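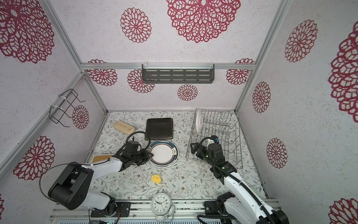 Both arms at the kitchen table setup, left gripper on the rim of the plate.

Preltari control software: frequently asked questions
Last changed: March 17, 2023

What does Preltari do?
Preltari is the program that sits between your policy and the two arms. It reads the cameras, sends the joint targets, and writes everything to a log. It does not train models. For training we use Plurach, and it has its own FAQ.

How fast is the control loop?
The default is 50 Hz for both arms. You can set a lower value in the config file. A higher value is accepted by the program, but we did not test it well and we cannot help you if the motion becomes rough.

My left arm and right arm are not in time with each other. What is wrong?
Please check first that both arms take their time from the same clock source. In the versions before September each arm had its own timer, and after a long episode the difference could be seen in the log. If you still have an old config, delete the line "timer: local" and start again.

How does the planner know that one arm is in the way of the other?
It keeps a simple shape around every link and compares these shapes before each motion. The cable on the wrist is not included in the shape. If your cable makes a wide loop, please increase the margin of the wrist by 2 cm.

Do I have to tell the software where the dish rack is?
Yes, if you use the planner. The rack has thin wires, and our depth filter removes many of them as noise. We enter it as a box with an open top. If you run only a learned policy, the planner is off and the box is ignored.

Can I use a wall or table with a pattern?
Yes. Our walls have big red flowers and our tabletop has leaves, and we change them from time to time. The segmentation was sometimes confused by the plate, because its rim also has a small leaf. Turning on "use_wrist_view" made it better for us.

How long can one episode be?
3000 steps, which is one minute at the default speed. After this the recorder closes the file and both arms hold their position. The limit is in recorder.cfg.

I get error 2162. What does it mean?
The gripper received a close command, but the finger position did not change for the allowed time. Often the object is thicker than the value in the object list. Correct the width and send "clear" before you continue. Restarting the whole program is not necessary.

Does it work with the Tredham simulator?
Only for playback. You can load a log and watch the joints move, but contact forces are not sent back to Preltari.

Whom can I ask if my question is missing?
Please write to Ok-hee Sun through the contact form. Add your config file and the last log, and write which arm has the problem.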